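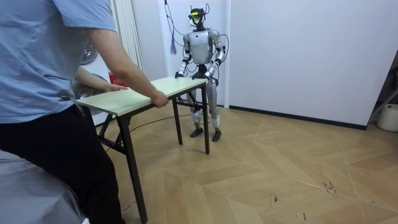 Parquet refinishing thread. 35 square meters of oak herringbone in a ground-floor unit on Hirose Street, Stonesport. Notes for anyone planning the same job.

1/ Measure the wear layer first. Pull a threshold strip or a floor vent and look at the edge of a block. We had 3 mm above the tongue. One full sanding takes off up to 1 mm if the floor is flat, more if it is cupped.

2/ Check moisture before you rent anything. Pin meter, both directions of the pattern, near the outside wall and in the middle. Readings near the patio door were two points higher than the rest. We waited until they matched.

3/ Tap every block with the handle of a screwdriver. Hollow sound means the adhesive has let go. Mark with painter's tape. Lift, scrape the old bitumen, reglue, weight it overnight. Do not sand over a loose block. The drum will lift it.

4/ On old bitumen: get it tested before you scrape. Some black adhesives contain asbestos. Moataz Amrani at Nutora sent our sample to a lab and we did nothing until the result came back.

5/ Grit sequence: 40, 60, 80, 100. Herringbone has grain running two ways, so the first pass goes at 45 degrees to the blocks, which means parallel to the long wall in our case. Second pass along the opposite diagonal. Skipping a grit saves an hour and leaves scratches you will see once finish is on.

6/ Gap filler: fine dust from the 80 pass mixed with resin binder. Dust from the 40 pass is too coarse and too dark. Trowel it across the whole floor, two coats. Gaps wider than 2 mm get slivers of oak instead.

7/ Edges took longer than the field. Plan for it. Use the same grits on the edger as on the drum or the border will take finish differently.

8/ Finish is two-part waterborne, matte. Kazue Yokoyama wanted hardwax oil for easier spot repair. Fair point for a house. For a room with daily foot traffic and furniture being shifted I still prefer the harder film.

9/ Cost: pad and abrasive bill came to roughly 200 dollars, machine rental separate. Ovosgate charges for a full day even if you return the drum by noon.

10/ Felt pads under every leg once the finish has cured. Lift tables, don't drag them. No rugs for two weeks.

11/ Next up is the hallway, same pattern, much worse gaps. Booked for February. Will post moisture readings when I have them.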